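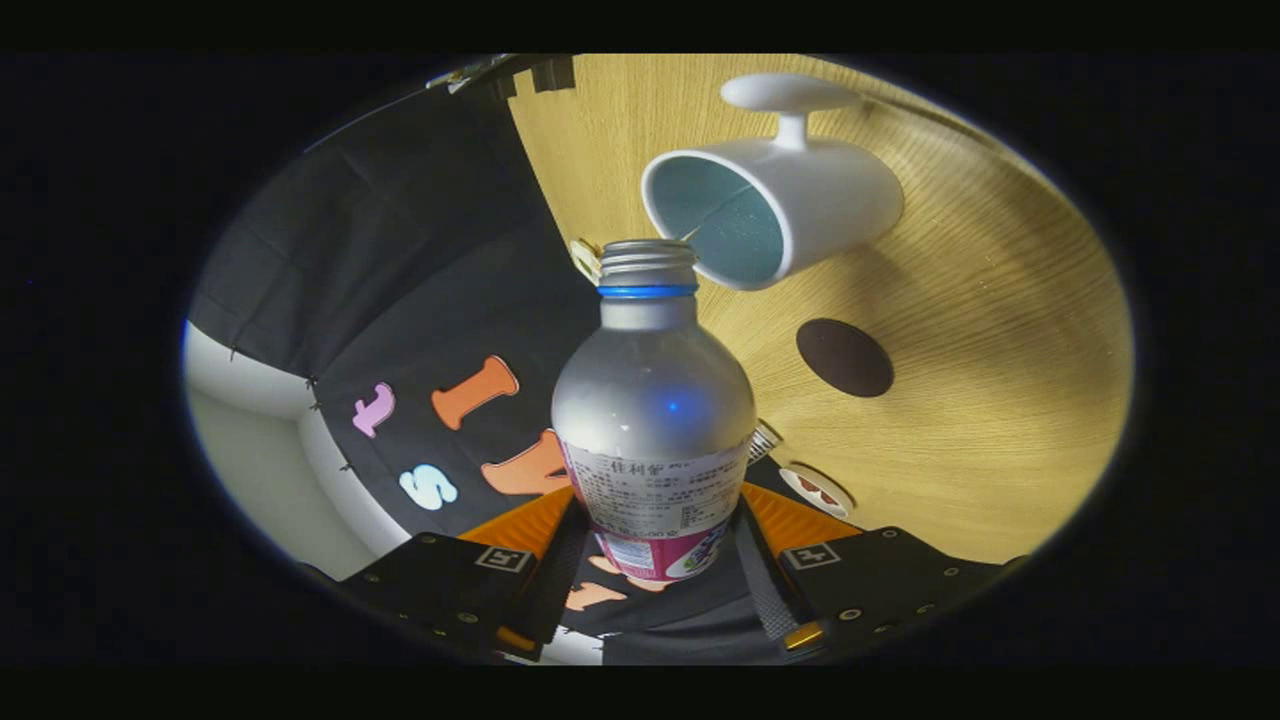

# Why Does Prellville Tap Water Taste Different on Each Side of Town?

Group members: Zohreh Najafi, Lihua Wan, Genivaldo Bittencourt
Course teacher: Xuelian Tian

Our project started with an argument at lunch. Zohreh lives up on Tivero Hill and says her tap water tastes like nothing. Lihua lives near Marinho Street and says hers tastes like a swimming pool. Genivaldo didn't believe either of them, so we decided to test it!

## What we did

We collected water from 19 kitchen taps, some on the hill and the rest in the flat part of town by the river. Every tap ran for 2 minutes before we filled the jar. Then we used test strips for chlorine and hardness, and wrote the results on a big paper map (the map was Lihua's idea and it turned out to be the best part of the whole project).

We also held a blind tasting in the Lengate Building lobby. People tried three cups of water, all kept in the same fridge overnight, and told us which one they liked best and why.

## What we found

The hardness numbers really surprised us. Homes on the hill came out near 200 mg/L on the strips, and we had expected the hill water to be the soft one. Chlorine was higher by the river, just like Lihua said – her own kitchen had the darkest strip of all.

Jintana Siriwan from the town water office spent a whole afternoon answering our questions. She told us the hill gets its water from a well, while the river side gets treated surface water. The two systems only mix in a few streets behind the school, and our map shows that too. The strips from those streets landed in between!

The tasting was messier. Most people liked the hill water, but a few picked the river water and called it "fresh." One person was sure that two of the cups were the same. They weren't.

## Problems

- Strip colors are hard to read under yellow light. We redid four of them by a window.
- We tested in May only, and Ms. Siriwan says chlorine levels change with the season.
- We forgot to write down which houses have filters, so we had to go back and ask.

## Next time

We would love to test the same taps every month for a year and use a proper meter. Zohreh also wants to find out if old pipes make a difference, and Genivaldo has already started asking his neighbors how old their houses are.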